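Gritholm hand-held gripper, second look: still my favorite, with one fault you need to know about

I have been meaning to write this up since October, when the Gritholm first did something that scared me a little. I still love this tool. I use it more than anything else on my shelf, and if you teach pick-and-place tasks to a robot arm you'll probably love it too. But there is a fault in the width sensing that can pass quietly from the hand unit into your recordings and from there into a real arm, and the manual gives it one sentence near the back. So most of this review is going to be about that.

The good stuff first, so you know where I'm coming from. The Gritholm is a gripper you carry around. You squeeze the handle, the two fingers close, and the thing logs where it went and how wide open it was. Later you train on those logs and a robot arm with matching fingers does the job (or tries to). What I like is how little it gets in the way. I've used heavier hand units that had my wrist aching before lunch, and this one I can pick up, do a task, put down, and pick up again without thinking about it. The ribbed purple pads are wonderful! They give just enough to follow a curved surface, and they hold on to smooth plastic that used to shoot out of my old hard fingers like a bar of soap.

The task I was on is about as ordinary as they come: pick a computer mouse up off a table and set it on its pad. I like it as a test because it's harder than it sounds. A mouse has a low rounded shell with nothing square to grab, so the fingers have to come down on both sides and close by the right amount. Close too little and it slides out as you lift. Close too much and your arm is leaning on somebody's mouse.
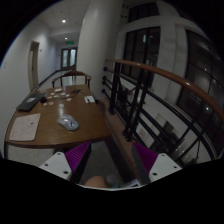
My first clean batch was 227 recordings. I ran them through Flustero, which is what I use to check and trim everything before training, and it gave me green marks all the way down. Position looked good, timing looked good, no dropped stretches. I trained overnight, loaded the result onto the Tevinum arm the next morning and stood there with my coffee feeling very pleased with myself.

The arm came down in the right place. Lovely approach, really smooth. Then the fingers touched the shell and kept closing. I heard a creak, and then a crack, and I hit the stop button. The arm froze with the mouse still clamped between the fingers, and it stayed clamped, because on the Tevinum the stop holds the gripper wherever it is. That's sensible if it's carrying something over your foot. It is much less nice if what it's holding is the problem, and I had to bring power back up and open the fingers by hand from the panel, leaning in closer to a faulted arm than I ever want to lean.

No fingers were hurt, only a mouse. But I had been about to let my niece try it that same afternoon, and I thought about that a lot.

I blamed the arm. Then I blamed my training settings, and spent two evenings on those (wasted, both of them). I even wrote a rather grumpy note to the people at Dimaculangan, the shop where I bought the whole setup, asking whether the finger force on the Tevinum had been set wrong before it shipped. Trinidad Urrutia at their service desk wrote back and asked me something I hadn't thought of: what did the hand unit report with the fingers fully closed on nothing?

It should have reported zero. Mine said 2 millimeters at the start of a session, fine, I could live with that. After an hour of squeezing it said 13.

The width sensor sits on a small shaft inside the handle, and a collar with a single set screw keeps the two turning together. My screw had backed out by less than a quarter turn. Every firm squeeze made the collar slip a hair, always in the same direction, so the error grew and grew through the session. On my unit the log was off, and when I corrected for it in Flustero by re-zeroing at the end of the day, as the quick-start card tells you to, I shifted the early recordings by the full amount of an error they never had. Those recordings now claimed I'd closed the fingers far tighter on that mouse than I had. The training did what training does and learned it.

I want to be fair here. The screw is a cheap part in a well-made tool, and the fix took me less time than finding the right hex key. Back the screw out, clean it, one drop of the medium thread locker, tighten, leave it overnight. Don't use the permanent kind, you'll want to get in there again someday. After that my closed reading stayed put through a whole afternoon of hard use.

What bothers me is that nothing in the chain spoke up. The hand unit knows where its own end stop is, so it could compare the closed reading to zero every single time you squeeze it shut on air. Flustero sees every recording in order and could flag a closed width that creeps in one direction. And the arm has a force limit that ships set so high it might as well be off. Any one of those would have saved me a mouse and a bad morning.

So here is what I do now, and I'd ask anybody with a Gritholm to do at least the first part. Before each session I close the fingers on nothing and write down the number. I do it again at the break and again at the end. If it has moved more than a millimeter, the session goes in the trash, no matter how nice the recordings were — I know that hurts. I zero at the start and never at the end. And I turned the Tevinum's finger force down to the lowest setting that still lifts the mouse, then taped a note on the panel so I don't turn it back up when some heavier thing comes along and I'm in a hurry.

I also changed how I record. I used to do everything in one spot with the pad squared up in front of me. Now I shift things between takes and leave the clutter where it is, because a table somebody really uses has a laptop and cables and bits of paper on it. It has nothing to do with the sensor fault, but while I was redoing the whole batch anyway it seemed silly not to.

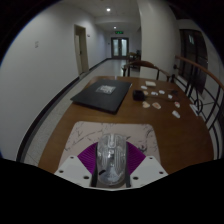 Can you tell the set screw is slipping just by feel?

Most likely you can't, and I couldn't. The fingers on mine moved as smoothly as ever, because the linkage that drives them is separate from the collar that turns the sensor. The only sign is the number on the readout with the fingers closed on nothing, and you have to look at it more than once in a session, since right after zeroing it will look perfect.

The redo went so well that I got a bit giddy about it. Same arm, same mouse type, new recordings, force turned down, and on the first run the fingers closed, stopped, lifted, and set it on the pad as gently as I would have. I ran it again with my hand over the stop button, and again, and then I made myself sit down and eat something.

A few smaller things, for anyone deciding whether to buy one. The handle is on the big side, and if you have small hands the last bit of squeeze is a stretch. The finger pads pick up lint like you wouldn't believe, so wipe them with a damp cloth and let them dry. The case it comes in is excellent. Spare pads slide on without tools. The charging port cover will come off in your pocket and be gone forever, so take it off yourself on day one and put it somewhere.

As for serial numbers, mine ends in 1739, and Trinidad told me that newer units leave the factory with thread locker already on the screw. I haven't opened a newer one, so check yours either way. It's the collar nearest the trigger, and you get to it through the little rubber plug on the underside of the handle.

Would I buy it again? In a heartbeat. It's the one hand unit I've used that makes me want to record one more take when I've already packed up. I'd just like the next firmware to check its own zero, and I've written to Gritholm to say so. If they answer I'll add it at the bottom of this page.

Contact | Copyright 2025 | Back to top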